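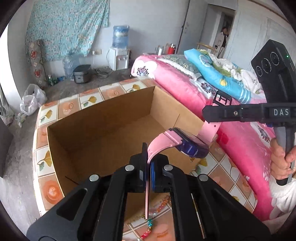
How to Make Your Own Sourdough Starter

If you've been meaning to try sourdough, January is a lovely time to begin. All you need is flour, water and a jar, and watching the first bubbles come up is such a thrill!

What you need
Wholemeal flour
Plain white flour
Tap water, left out overnight
A clean glass jar with a loose lid
Kitchen scales

Days one and two
Stir 59 g of wholemeal flour into the same weight of water until there are no dry bits. Scrape down the sides, rest the lid on top and leave it on the bench, out of the sun. On day two, just give it a stir. You may see a few bubbles already, or nothing at all. Both are fine.

Days three to seven
Once a day, tip out half and feed what's left with equal weights of white flour and water. Day four can be a bit dull and smell like old socks (mine did, every time) — keep feeding it. By the end of the week it should smell more like yoghurt and start climbing the jar after each meal.
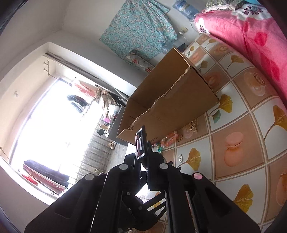
A rubber band around the jar at the level of the dough makes the rise easy to follow. When it doubles within a few hours of a feed, try dropping a spoonful in water. If it floats, you're ready to bake!

If your kitchen is cold
My old flat in Devton sat at 17 degrees most of the winter, and my starter took nearly two weeks. Toàn Trương suggested putting the jar in the oven with only the light on, and it made a huge difference. Stick a note on the oven door so you don't preheat it by mistake.

Keeping it going
Bake often? Leave it out and feed it daily. Otherwise it lives happily in the fridge on one feed a week. Grey liquid on top can be stirred back in. Pink or orange streaks mean it has to go in the bin, jar scrubbed, start over.

Next up is a basic white loaf using 1000 g of flour, enough for two good-sized tins.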